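Three days at the Prondonville genre festival

I have wanted to get to Prondonville for years, and every year something has got in the way (money, mostly, and once a wisdom tooth). This August I finally booked the time off, packed too many jumpers and drove up for the horror and fantasy festival they run out of the old Rizk cinema. Three days, nine films, one very sore neck. I'm writing this up from the kitchen of the place I rented, with a flat white going cold next to me, before it all turns to mush in my head.
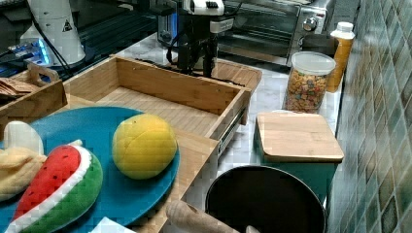
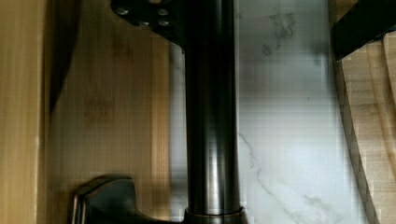 So, the Rizk! If you love an old picture house you'll be a goner the minute you walk in. It has 540 seats over two levels, a proper curtain that opens and closes before every session, and carpet in a shade of maroon that I don't think you can buy any more. The seats upstairs are the originals, and by the second feature your backside knows it. Go downstairs if you have any sort of dodgy back. I'd also say sit left of centre, as the right-hand aisle gets a wash of light from the exit sign that's annoying in anything filmed at night, and at a horror festival that's everything.

I picked up my pass at the door at five in the afternoon and it took no time at all. The program booklet is gorgeous this year, all hand-drawn moths on the cover, but the print inside is tiny and they've put the session times in pale grey on cream. I spent half the weekend holding it up to the foyer lamps like someone checking a banknote.

Opening night was Ulta, the one I'd driven all that way for. It's a slow ghost story set on a sheep station in the dry, with two sisters, a shearing shed and something that knocks on the water tank after dark. I'd read a fair bit beforehand and was worried I'd built it up too much. I hadn't. The first forty minutes are almost all wind and flywire and people not finishing their sentences, and then there's a scene with a torch and a ladder that had the whole downstairs section leaning backwards together. The sound is incredible. The Rizk has a big old room with a bit of an echo to it, and the knocking seemed to come from behind the back row (I turned around, and so did the bloke next to me). I do think the ending explains more than it has to. There's a diary. I'm a bit tired of diaries. But the final shot is lovely and I'd happily see it again tomorrow.

The director did a Q&A afterwards and was good value, very dry, mostly interested in talking about the sheep. Apparently they had 371 of them on location and the flock would only walk past the shed from one direction, so every shot that needed them had to be planned around that. Once you know it you can't unsee it. They're always heading left.

Day two I went hard, with four films back to back, which was silly at my age but I'd paid for the pass and I was going to use it. The morning was a restored print of a seventies witch movie that I'd only ever seen on a chewed-up VHS, and it was a treat to find out that it has colours. Then a program of shorts, a very mixed bag. The best was six minutes long and took place entirely in a lift. The worst was twenty-two and took place entirely in the filmmaker's share house, as far as I could tell.

After lunch came Grikel, the creature feature everyone in the queue was buzzing about. It's a daft, sticky, hugely enjoyable thing about a swamp animal that gets into a caravan park, and the monster is all practical effects, rubber and slime and a poor performer somewhere inside. The crowd went bonkers for it. I laughed until I had to wipe my glasses. It does sag a bit in the middle when the park manager goes off to town and we have to go with him, and I'd have cut the romance completely, but I can't remember the last time I heard an audience applaud a jaw.

They had the creature's head out in the foyer afterwards in a perspex case. Up close you could see the paintwork on the eyelids, layer after layer of greens and browns, and I went back twice to have another squiz. There was a little card next to it saying the whole suit used 572 separate scales, each glued on by hand. I believe it. My favourite thing of the whole weekend, if I'm honest, and it wasn't even a film.

A word on food. The candy bar does choc tops (get the boysenberry) and a surprisingly decent toastie, and there's a bakery across the road that stays open until the last evening session goes in. After that you're on your own. Following the midnight movie I walked the length of the main street hoping for chips and found one servo with a pie warmer, switched off. Bring snacks. The town only has 2,000 people in it and they are, quite reasonably, asleep.

Day three was gentler. I slept through the morning session, a vampire comedy that people told me I hadn't missed much of, and caught a panel on sound design that ran well over time and could have gone another hour. One of the panellists made the noise of a door opening in a crypt using a leather handbag and a wet cork. I tried it with my own handbag when I got back and it sounded like a handbag, so there's clearly a knack.

The closing film was a gothic romance with a lot of staircases. Beautiful frocks, not much pulse. I'd hoped to finish on something with a bit more bite, though the woman in front of me sobbed all the way through the last reel, so it's obviously working for somebody.

If you're thinking of going next year, book your accommodation before the program is announced, as everything within walking distance fills up the same day. The full pass is worth it if you'll see five or more films. Parking behind the Rizk is free but the gate gets locked at one in the morning, and I found that out at ten past.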